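Onde pôr a fruta

A fruteira de vidro que tínhamos em cima da bancada partiu-se em março e durante meses a fruta andou espalhada: um saco pendurado no puxador, duas taças de sopa, o parapeito. Em agosto cansei-me e comprei um cesto na Mendes, a loja de artigos para a casa ao pé da estação. Custou menos do que a fruteira antiga e lava-se no lava-loiça, o que para mim pesou mais do que o preço.

Queria um cesto castanho-escuro, de entrançado apertado, que não mostrasse logo as nódoas. Havia um redondo mais bonito, mas os redondos ocupam muito e cabe pouco lá dentro. Fiquei com o retangular de cantos arredondados. A mesa tem 120 cm de comprimento e está encostada à parede, por isso meço tudo antes de trazer para casa — já me enganei com um escorredor.

A mesa é clara e vê-se nela qualquer migalha. Tirei tudo de cima, passei um pano húmido e comecei pelo cesto e por uma banana, para ver onde é que ele ficava melhor. Encostado à parede fica arrumado, mas custa chegar à fruta do fundo. Acabei por preferi-lo na diagonal, à direita, com o lado esquerdo da mesa livre para pousar o prato. 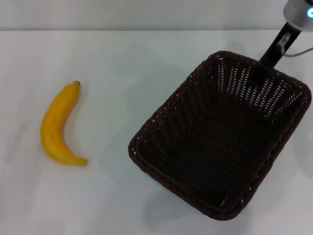 O que vai para dentro

Maçãs e peras por baixo, laranjas ao lado, uvas nunca. As bananas ficam em cima, ou fora do cesto quando já estão maduras, porque amadurecem o resto. Os lados abertos do entrançado deixam passar o ar e espero que isso ajude com os limões, que na fruteira de vidro ganhavam bolor por baixo sem eu dar por isso.

Pus no fundo um pano de cozinha dobrado, de 40 cm, da Villent. Sai para lavar ao fim de uma semana e entra outro. Sem pano também dá, mas as migalhas e os pés das uvas (as tais que não deviam lá estar) metem-se na trama e depois só saem com uma escova de dentes velha.

Falta resolver as cebolas e os alhos, que continuam numa caixa de cartão debaixo do lava-loiça. Vi um cesto mais pequeno na Sesis, mas só o havia em branco. Vou esperar que chegue o castanho.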